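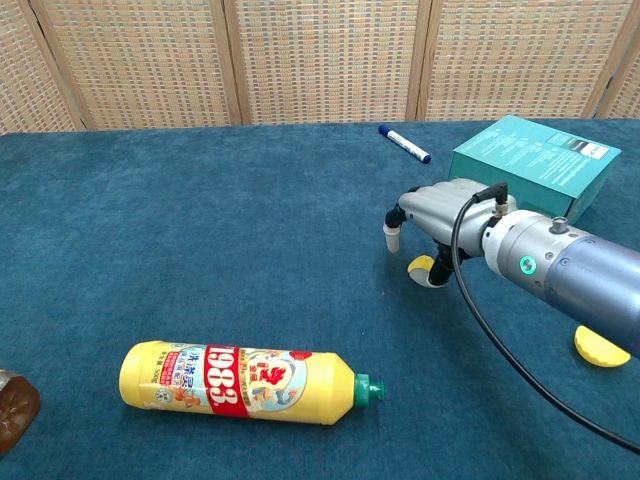
I. Győri
Technical writer, set-up guides, Brosolitz Room Fittings

Section 4. Covering the table and placing the screen

4.1 Before you begin

This section explains how to dress a Plundside table with the pile cover and how to stand the folding screen behind it. It is written for the table which is already assembled (see Section 3) and which stands on its final place. If you still want to move the table to another room, please do it first. Moving a covered table is possible but the cover will slip, and you must repeat steps 1 to 9.

The work can be done by one person. For opening the screen we recommend two persons.

You will need:

The cover, article 747, folded in its bag
The folding screen with its tie straps
A soft clothes brush or an upholstery brush
A dry cotton cloth
A measuring tape
The eight cover clips from the small bag (not with the rounded table, see 4.3)

Please keep the bag of the cover. It is needed for storage in 4.7.

4.2 Preparing the table top

1. Remove everything from the table top, also from the shelf below if you have one.
2. Wipe the top with a slightly damp cloth and then with the dry cotton cloth. Wait until the top is fully dry. Half an hour is enough in a heated room.
3. Pass your hand along the edges. If you feel a splinter or a drop of hard glue, remove it with fine sandpaper and wipe again.
4. Check that the table does not rock. Turn the levelling feet by hand until all of them touch the floor.

Caution: Do not put the cover on a top that was oiled or waxed in the last two weeks. The underside of the cover takes the oil and the stain comes through to the upper side.

4.3 Laying the cover

1. Take the cover from the bag and let it lie open over a chair back for one evening. The folds from packing become softer.
2. Find the label. It is sewn on the underside, at one short end. This end goes to your left when you stand at the front of the table.
3. Lay the cover on the table with the pile up. Do not pull it yet.
4. Go to the back of the table. Bring the back edge of the cover in line with the back edge of the top.
5. Return to the front. Put both hands flat in the middle and push the cloth outwards, first to the left and right, then to yourself.
6. Measure the overhang on both short sides. On the 138 cm table it must be the same left and right.
7. On the table with square corners, fix the clips, two for each side. On the table with rounded corners the clips do not hold; press the cover around each corner with the palm and leave it so.
8. Brush the whole surface in one direction, from left to right.
9. Look at the surface from the front, standing, with the normal light of the room on.

Note: After brushing you will still see lighter and darker patches. This is how the pile catches the light, and it is not a fault of the colour. We receive many letters on this point, above all for the blue-green cover. The patches move when you brush again or when you put your hand on the cloth. With the grey cover (article 748) they are less visible.

Note: In the first weeks the cover loses some fibres. Shake it outside before the first use, and after this once a month.

4.4 Standing the screen

The screen has woven panels in light wooden frames. The panels are joined by hinges which open to both sides, so you can stand the screen with either face to the table. The weave is the same on both faces, but small brown and grey specks in it are not the same everywhere. They belong to the material. You may wish to look at both faces before you choose.

1. Carry the screen closed and upright, with its tie straps on. Hold it by the wooden posts. Never lift it by the woven part.
2. Put it on the floor behind the table, at one end.
3. Loosen the straps, lower one first.
4. One person holds the first post. The second person walks slowly along the back of the table with the last post and opens the panels.
5. If you want the screen only behind the table, leave every hinge a little bent, in a flat zigzag. A screen which is opened completely straight will fall.
6. If you want the screen also on the two sides, bend the outer panels forward until they pass beside the short ends of the table. With this form the middle part can stand nearly straight, as the side panels hold it.
7. Push the screen with care towards the table until its posts are just behind the back edge. Leave the width of one finger so that the cover is not pinched.
8. Look along the back edge from one end. Post and edge must make a straight line. If the line is not straight, correct the screen and leave the table where it is.
9. Put the straps in the bag of the cover.

Caution: Keep 450 mm free between the screen and any heater, stove or fireplace. Woven panels become dry and the strands break at the crossing points.

Caution: Do not hang lamps, bags or clothes on the screen. It is made to stand and to hide, it cannot carry.

Caution: With small children in the house, use always the form with the side panels, and lock the hinges with the pegs.

4.5 Placing things on the covered table

The cover is soft and the pile is a little uneven, so objects behave in another way than on bare wood. A tall bottle with a narrow foot stands less firmly, and for household bottles we advise to lay them down if you are sorting them and do not pour from them. Close the cap first until it clicks. Then put the bottle down slowly; on the pile it stops rolling sooner than on wood, but it can still roll when somebody pushes the table.

Pens and markers should be closed before they touch the cover. A whiteboard marker without its cap leaves a spot in a few seconds, and this spot does not come out with water. The same is valid for washing-up liquid. It is not dangerous for the colour, but it makes foam in the pile for a long time afterwards and you must rinse the complete cover.

If you sort kitchen things, work in this order:

1. Put the bottles near the front edge, where you can reach them without leaning over the rest.
2. Put boxes farther back.
3. Put small pieces between the two, and not near to the side edges.
4. Leave a free strip in front for your hands.
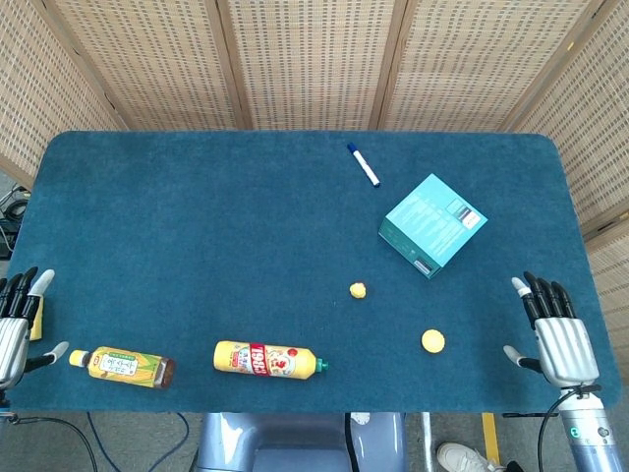 Arranging the table is easier when you decide first which side of each object must be read. For bottles with printed labels, turn the label up before you look at the next object, and do not care if the caps point in the same direction. They do not have to: the bottle with the yellow cap lies with the cap to the left, the other one with its green cap to the right, and both labels can be read from above. Small yellow pieces are found quickly on the dark teal cloth, also a flat round one, but a box in teal-blue is nearly the colour of the table and a tired eye goes over it. For such a box we advise a lighter cloth under it, or simply to put it on the same place each time. It may stand at an angle — this is a question of taste and has no influence on the cover.

Note: Do not leave a bottle lying overnight, also when it is closed well. Stand it up in a tray or put it back in the cupboard.

Note: The maximum load of the table is given in Section 2 and is not changed by the cover.

4.6 Cleaning

Every day: brush crumbs to the front edge and collect them in the hand. Do not brush to the back, they fall between the table and the screen and you will have to move both.

Every week: go over the cover with the vacuum cleaner, smallest power, with the flat nozzle. Dust the screen with a dry paintbrush, from the top down, first along the posts and then over the weave.

For a fresh spot:

1. Lift solid pieces with a spoon.
2. Press a dry white cloth on the spot. Do not rub.
3. Press again with a cloth which is damp with cold water.
4. Repeat until no colour comes to the cloth.
5. Let the place dry open, nothing on it.
6. Brush the pile up again.

For sweet drinks use lukewarm water in step 3. For grease put a spoon of potato starch on the spot, leave it for one hour and vacuum it.

The cover may be washed in a machine at 30 degrees, alone, without softener. Do not put it in the tumble dryer. It becomes shorter, more in the length than in the width, and will no longer fit.

The screen must never be washed with running water. One wipe with a damp cloth on the wooden frames in May, when the windows can stay open, is enough for the year.

4.7 Storing

1. Remove all clips.
2. Fold the cover once in the length with the pile inside, then roll it loosely from the label end.
3. Put it in its bag with a dry paper. Do not use plastic film.
4. Close the screen panel by panel, beginning at the end which is farthest from the wall.
5. Fix the upper strap, then the lower.
6. Store the screen upright. If it must lie, put it flat on the floor and put nothing on it.

4.8 If something is not right

The cover makes a wave in the middle. Repeat from step 5 in 4.3. If the wave comes back, the cover is turned by 90 degrees; check where the label is.

The screen leans forward. The floor is not level. Put a felt pad under the foot of the post which is in the air. Do not cut the posts.

One strand of the weave stands out. Damp it with a finger, wait five minutes, and push it back under the next strand with a blunt needle. Do not pull it.

The cover smells when it is new. Hang it outside in the shade for one day.

A clip is lost. Ask for bag 2,632 and say which thickness the table top has. Clips from the older tables look the same but they are wider and will mark the edge.

Continue with Section 5, Fixing the under-table shelf.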